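Leveling and Treating a Workshop Table
Ettore Monti, updated 2/5/24

Check for rock before any finish goes on. Press each corner in turn with the flat of the hand. A short leg moves the opposite corner.

Shim the short leg with hard plastic or brass sheet. Cardboard compresses within a week and the rock returns. Once the top is stable, lay a straightedge across both diagonals and mark the high spots in pencil.

Sand the marked areas with 120 grit on a block, then the full surface with 180. Vacuum, wipe with a barely damp cloth, and leave overnight. Damp raises the grain — a light pass with 240 takes it back down.

Apply oil thinly. A 315 ml can covers a bench top of ordinary size twice. Wipe off the excess after 9 minutes; left longer, it turns tacky and has to be cut back with mineral spirits.

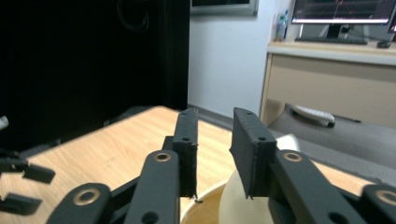
Second coat after 24 hours, same method. Keep the room above 58 °F while it cures. Oily rags go flat on a line outdoors, never balled up in a bin.

Retighten the leg bolts in December, when dry indoor air has shrunk the frame.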